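Filed under: Meeting Notes / Manipulation Software

Minutes of the planning and perception group, 2022-12-07

Ravinder Wong in the chair, and also, because the rota has got itself into a muddle again, taking the minutes. Apologies in advance for the length. I do try to write down what people meant as well as what they said, and that takes room.

1. Last meeting's actions

All closed except the gripper force logging, which is carried over. The logger works nicely on its own, but it drops messages when the planner is busy, and we'd like to understand why before anyone builds on top of it. Thank you to everyone who stayed late chasing this one.

2. Planner (Zetent)

The new release of Zetent has been running on the kitchen setup and the general feeling is a happy one! Approach paths into the dishwasher rack are much smoother, and the wrist no longer takes that long way around to line up with a cup handle. We replayed 700 logged grasps through the old and new versions, and 39 of them still end in a plan that passes too close to the countertop edge. Most of those start with the elbow high. There was a good, friendly argument over whether to raise the safety margin or fix the sampling. We settled on the sampling, with the margin left alone for now, as a bigger margin would shut us out of the back of the rack altogether.

3. Perception (Fevby)

Clear glass remains our old enemy. Fevby finds mugs and colored cups very dependably, but the depth on a drinking glass comes back full of holes, and the fitted shape then leans or shrinks. The suggestion was to use the color image for the outline and let depth vote only where it has something sensible to offer. Everybody liked this. It does mean relabeling, and the estimate is some 2,000 crops, so we talked for quite a while about sharing that out fairly (and about snacks). Labels will be kept in Jolorard with the rest, under a new tag so the older training runs can still be repeated.

4. Controller settings

Gauthier now reads its stiffness values from one file, where before there were three that disagreed with each other. Please don't edit the values on the control machine itself. If you need softer contact for a trial, make a branch, say so in the channel, and put it back afterwards. We agreed to lower the descent speed for the last stretch into the rack, and to cap retries at 10 before the task stops and asks for a person.

5. Actions

Sampling fix in Zetent, with the 39 bad cases kept as a regression set: planning.
Outline-first trial on glassware: perception.
Message drops in the force logger: carried over, Ravinder to help.
Relabeling sign-up sheet: Ravinder.

6. Any other business

The demo for visitors stays in March. We'd like it to be a plain unloading task, upper rack only, running on the released software with no special branch. Ravinder will send a draft running order to the group, and comments are very welcome, even the long ones.
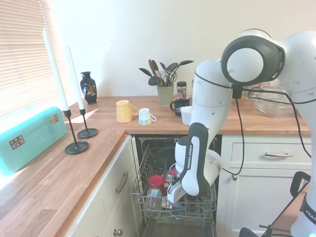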